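Pinces robotisées : Gostley annonce un gagnant, les chiffres sont moins bavards

29 août 2022

Gostley a publié les résultats de son banc d'essai de préhenseurs pour vaisselle, et le communiqué ne s'embarrasse pas de nuances : la pince à deux doigts de Purix serait « prête pour l'atelier ». À lire les annexes, on est tenté de demander de quel atelier il s'agit.

Le protocole tient en peu de lignes. Quatre préhenseurs ont été montés tour à tour sur le même bras, avec la même petite caméra au poignet, et chargés de sortir des pièces de vaisselle d'un bac en plastique. Gostley revendique 2 812 prises, tous modèles confondus, dont 262 classées en échec. Le rapport ne donne pas la répartition par modèle. Il ne dit pas non plus ce qui compte comme un échec : une assiette lâchée, certainement, mais une assiette saisie de travers puis reposée ?

La question n'a rien d'un détail. Une assiette à bord fin, tenue par la tranche entre deux doigts, peut pivoter pendant la levée. Pour un bras qui doit ensuite la glisser dans un panier de lavage, l'angle de prise importe autant que la prise elle-même. Or le tableau de synthèse ne connaît que deux colonnes, réussi et raté.

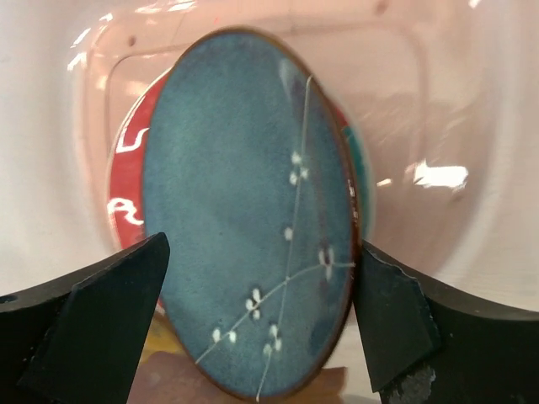 Une assiette bleue émaillée à décor de boutons blancs, tenue presque à la verticale entre les deux doigts noirs de la pince, au-dessus du bac.

Poul Vestergaard, qui a longtemps réglé des lignes de tri chez Brøndum et conseille aujourd'hui des cuisines collectives, a parcouru le document avec nous. « Deux doigts, c'est simple, ça se répare vite, je comprends l'attrait, dit-il. Mais je voudrais voir les mêmes essais avec des pièces grasses et un bac rempli par quelqu'un de pressé. » Il relève aussi que l'usure des surfaces de contact est expédiée en une phrase, sans relevé ni calendrier de remplacement. « Sur de l'émail, c'est la première chose que je regarderais. »

Autre point laissé dans l'ombre, la vision. L'émail brillant et le plastique translucide renvoient des reflets que les caméras de poignet digèrent mal, et le choix du contrôleur pèse alors lourd. Celui du banc, fourni par Nenent, est resté le même d'un bout à l'autre. C'est défendable pour comparer des pinces. Ce l'est moins quand le communiqué conclut sur les performances d'un « système complet ».

Reste le prix, absent du rapport, et la cadence, donnée sans le temps de recalage entre deux prises. Selon Vestergaard, ce recalage représente à peu près 3 secondes sur les installations qu'il suit, de quoi changer le calcul pour une plonge en plein service.

Interrogé sur ces points, Gostley répond que les données détaillées seront diffusées en novembre, après une seconde campagne. Purix n'a pas donné suite à nos demandes. Les préhenseurs des trois autres fabricants ne sont désignés dans le rapport que par des lettres, et Gostley ne prévoit pas pour l'instant de lever cet anonymat.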